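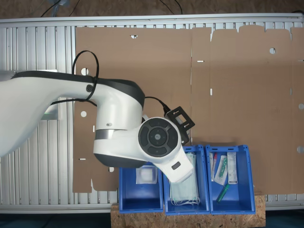

Leave-in conditioner going cloudy

despina_m
Made a second batch of the Joturetti leave-in recipe, 600 ml this time, and it went cloudy by day 9. The first lot was fine for a month. Same bottle, same aloe juice. Do I chuck it?

Crescencio P
Which preservative, and at what percentage? Cloudy plus any change in smell means bin it.

despina_m
The Siqueira one, 3 drops, like the recipe says. Smell is the same.

trastwood_ifor
Drops are useless as a measure. Weigh it. And check the pH, aloe juice varies a lot between bottles.

meenakshi.a
I don't agree that it has to be the preservative. Mine clouds every winter when the bathroom gets cold and clears again once it warms up. It's the conditioning base coming out of solution. I'd stand the bottle in warm water first.

Crescencio P
You can't tell by looking though. It's a few dollars of ingredients and it sits on your scalp all day. I'd still bin it.

meenakshi.a
Fair enough, but then she'll get the same result next time and still not know why.

despina_m
Warmed it up and it's still grey at the bottom, so down the sink it goes. Will buy scales and make 100 ml next time.

trastwood_ifor
Get ones that read to 0.01 g. Kitchen scales won't do it.

We use cookies to remember your login and preferences. Accept | Manage settings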